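Irlow Residents Hall - Storage and Supplies Meeting
Minutes, 1 May 2022

Chair: Gangadharan Gounder. Notes: Selorm Ofori (typed up fast, shout if wrong)

Last minutes ok. One fix - the shelf quote was from Drummond, not Greltine.

1. Closet
Still a mess. Door won't shut with the folding chairs in front. Agreed chairs go to the back hall, closet for small stuff only. Gounder to measure shelves again, the old numbers dont match the new brackets.

2. Baskets
Long one. Plastic tubs cracking, lids gone missing since December. Wicker suggested instead. Two kinds looked at - dark brown, long and fairly shallow, and a light orange-tan one, wider, looks deeper, flared sides. Both with braided rims.
Dark one liked for napkins, flatware, tea towels. Tan one for bread at the suppers, or craft things.
Question about crumbs getting in the weave. Liners? Ofori has leftover cotton, will try sewing 3.
Flared sides might waste shelf space. To be checked against Gounder's measurments.
Budget for baskets $200, agreed. Greltine price is $7 each for the small size, larger not quoted yet. Ofori to call.

3. Labels
Tie-on tags, not stickers. Stickers leave gunk on everything. Black marker, big letters.

4. Lost and found
59 items on the list, mostly gloves and kids' cups. Keep one more month, then donate. Eyeglasses stay in the desk drawer.

5. Kitchen drawer
Skipped, out of time. Carry over.

6. Other
Brendosent flyer about shelf paper passed around. No decision.
Key to side door still missing - please check coat pockets.

Next meeting: same room, date to be emailed.
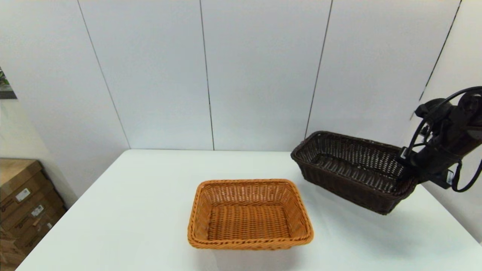

Selorm Ofori: One more on item 2 - can we settle the liners before I call Greltine? If the cotton shrinks in the wash I'd like to cut it bigger, and I need the inside measurements for that.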